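3.2 Leveling the Treltivum washer

1. Set the machine where it will live. It is heavy, and you will only want to do this once.
2. Turn each foot by hand until all of them touch the floor.
3. Press down on opposite corners. If it rocks, repeat step 2, with feeling.
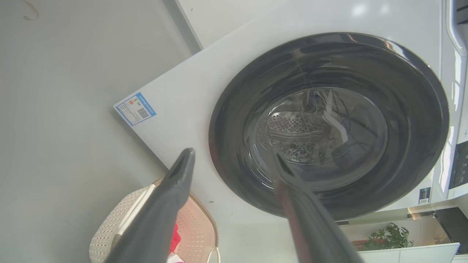 How much space should I leave behind it? Leave 2 inches – the hoses need room to bend.

Caution: Folded cardboard is not a foot. It gives up in nearly 14 washes.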